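From: Venla Vainio
To: shelving list
Subject: Re: Olmont gripper trial

Paavo Riihimäki wrote:
> Olmont want $2,000 for the arm kit plus $200 a month. Their rep
> says it handles any book. Worth a look?

I'd hold off. Any book is a big claim. A hardcover lying on a mat is the easy case. 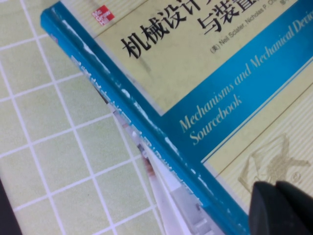 Sclater's Mechanisms sourcebook, wrist camera.

Our shelves are full of bowed paperbacks and bundles of paper, and I want to know what it does to those. The brochure skips them.

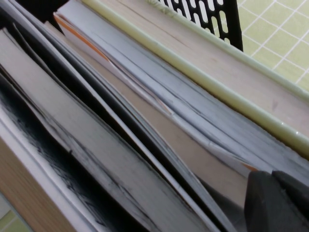
Fingers between the paper bundle and the tan book.

A picture doesn't tell me if the sheets get creased. Has Olmont given you a damage rate, or only the colour flyer? I'd ask for 1,000 pulls on our own stock before we sign a cheque.

Venla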